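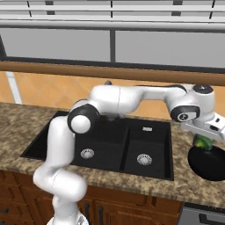
Worktop next to the sink keeps going cloudy - what am I doing wrong?

Posted by Naomi Ondieki

Hi all, hoping someone has been through this. We moved into a rented place in Drelitside in February and the kitchen has a speckled tan and brown stone worktop, polished, and I was thrilled with it for all of a fortnight. Now there's a dull, cloudy band running along the side of the sink where the dish rack lives and I can't shift it. I wipe it down every night with a squirt of washing-up liquid and hot water, then a spray of Plevora on top (the lemon one, my mum swears by it). Looks lovely while it's wet. By breakfast it's back.

I've tried scrubbing it, which did nothing except make my arm ache. The letting agent says it's granite but she also told me the loft was boarded, so who knows. The water is very hard, the kettle furs up in a week. Is it limescale, or have I ruined the thing? I've got a 216 pound deposit riding on that kitchen and would quite like it back!

Ailbhe Ó Ceallaigh

You've got two things going on, I'd bet. One is soap film. Washing-up liquid leaves a bit behind every time, and in hard water it builds up into exactly that greyish bloom. The other is limescale from the drips under the rack.

Stop using the lemon spray for now, and please don't put vinegar on it until you know what the stone is. If it's marble or limestone the acid eats into the polish and that won't come out with cleaning. Same goes for descaler.

What worked on mine: plain warm water and a cloth, rinse, wipe again, rinse again, then dry it properly with a clean tea towel. I did that for 5 evenings running and most of the haze had gone. For the crusty bits, a paste of bicarb and water, left on for 40 minutes under cling film, then lifted off with a plastic scraper (an old loyalty card does fine). Try a hidden corner first, behind the bread bin or wherever.

Then get a tray under that rack. Mine's a Skallberg and it's nothing special but it catches the drips.

If it still looks dull once it's clean and dry, it may be etched, and then I'd ring a stone place before the landlord sees it.

Tully

had same, was the spray. binned it, fine after 3 weeks

Naomi Ondieki

Thank you both! Spray is under the sink and staying there. Did the double rinse tonight and the cloth came up grey, which was a bit grim. Will do the bicarb at the weekend and have a look for a tray.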